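Search reports and updates Go
Filed under: Paths and Open Spaces / Grant Updates
6 min read

Drirnby to Drullitz Riverside Walk: progress report to the Pritico Fund

Dear Iolanda,

Sorry this is on the long side. You asked for a plain account of where your money has got to, and once I started I found there was quite a lot to tell (most of it good, one bit of it very muddy). I've kept to the headings on your form as far as I could, but I've run a couple of them together where they were asking the same thing twice.

Where we are with the path

The stretch from the Drirnby end as far as the old sheep wash is open and being used. That's 711 metres of resurfaced path, with stone dust on top of a proper base, and it drains! Anyone who walked it last winter will know what a change that is. I went down after the heaviest of the spring rain expecting to find a pond by the alder trees, and I found one small puddle and a very pleased man with a spaniel.

The middle stretch is slower. We'd planned to go straight on from the sheep wash to the footbridge, and Ravindran Varma had the digger booked, but when he cut the first trial hole the ground under the turf was soft all the way down to where we'd hoped for gravel. He filled it in and we had a long talk standing in the wet. The choice was to lay boards over the soft part or to swing the path uphill along the hedge, and we've gone for the hedge. It's a bit further to walk, but boards get slippery and someone has to look after them for ever. The landowner on that side has agreed in writing and the letter is in the folder that goes with this report.

The Drullitz end hasn't been touched yet, as we said at the outset. I walked it with Tharun Kartha from the parish council there and he'd like the start moved from the lay-by to the chapel car park, where there's room for people to unload a pushchair without standing in the road. It seems sensible to me and costs nothing extra. I'd like your say-so before I tell him yes.

Gates and stiles

Three stiles have gone and there are gates in their place, all of them wide enough for a mobility scooter. The one by the weir sticks. Ravindran has had it off its hinges twice and thinks the post is leaning into the soft ground, so he's going to reset it deeper when he's back with the digger for the hedge section. Until then you need to lift and push, and I've put a note on the gate saying so.

Nandini Chacko brought her mother down in her wheelchair to try the whole open section and sent me two pages of comments afterwards, which were far more use than anything I'd have come up with myself. The slope up from the sheep wash is fine going up and a bit lively coming down. The bench is set too far back from the path, so that you can't get a chair alongside it and sit with the person you came with. I felt daft reading that one. We're moving the bench, and the next two will be put in with hard standing next to them from the start.

Waymarkers
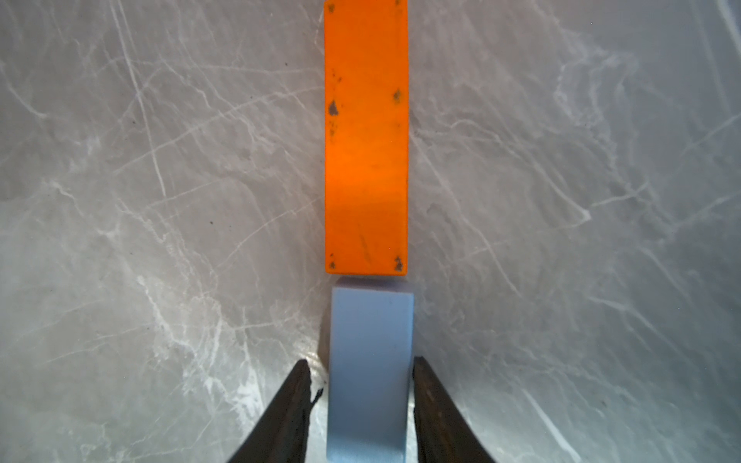

The markers have had more argument spent on them than the rest of the walk put together, and I think we're nearly there. There'll be 15 posts in all, each with a painted panel near the top, and people wanted something they could follow without reading a word or squinting at a tiny arrow. We've talked through leaping fish, a heron, a sort of wavy line that looked like bacon, and we've ended up with two plain bars of colour. A long orange one with a shorter light blue one directly below it and in line, just like the two blocks on the grey marbled top, is easy to pick out and easy to describe to someone over the phone. It also holds up well on a pale grey ground, and our panels will be going up against plenty of grey in January. Nandini wants to know how the two colours look to people who are colour blind, and a good light-against-dark difference matters more there than the actual shades, so we may end up deepening the orange a touch. The different lengths help as well.

Ilango Poojary is making the panels in his workshop and has done a trial one in larch. He's left it outside on his roof through the spring to see what the weather does to the paint. So far the orange has kept its colour better than the blue. He'd like to leave it until the end of July before he commits, and I'd rather wait than repaint the lot next year.

Leaflets and the map

Shetty printed the first leaflet for us, and we've given out 1,349 of them, mostly through the library, the surgery and the bakery (the bakery has been through the most by miles, so I'm taking them another box). There's one mistake in it, which is mine. The map shows the kissing gate on the wrong side of the stream. It doesn't send anybody anywhere dangerous, but I've corrected it for the reprint, and in the meantime I've been putting a small sticker on the ones we have left. If you've got a stack in your office, let me know and I'll post you some stickers.

Several people have asked for a large print version. We hadn't budgeted for it. Shetty will do a short run on plain paper at the same price per sheet, and I think we can cover it from what we saved on gate posts.

Money

We've spent £3,686 of the grant up to the end of this period. The biggest part of that was stone and haulage, then the digger, then the gates, with the leaflet a long way behind. All the receipts are in the folder in date order, apart from one for hinges that went through the wash in my coat pocket. The shop has promised me a copy.

The hedge route will need more fencing than the original line and less stone. Ravindran reckons one more or less pays for the other, but he hasn't had the fencing quote back yet and I don't want to give you a figure I'll have to take back. I'll send it on its own as soon as it comes in. If it's over, I'd suggest we hold back the third bench before we cut anything from the surface.

Things I'd do differently

I'd have dug the trial holes before drawing the map. I'd have asked Nandini and her mother in at the very beginning, and paid them for their time, and I'd like to add a small line for that in the next stage if you're willing. And I'd have settled the markers in one evening with fewer people and more biscuits.

What's next

The hedge section starts once the birds have finished nesting, so we're looking at late summer for the digger. Before that we'll move the bench, get Ilango's verdict on the paint and do the leaflet reprint. Tharun is sorting out permission for the chapel car park at his end, assuming you're happy with the change of start.

You said you'd like to come and see it. Please do - early evening is lovely down there just now, and I'd bring proper shoes if you want to look at the middle stretch, because past the sheep wash it's still a field. Let me know which train and I'll meet you at the Drirnby end.

With thanks and best wishes from all of us on the walk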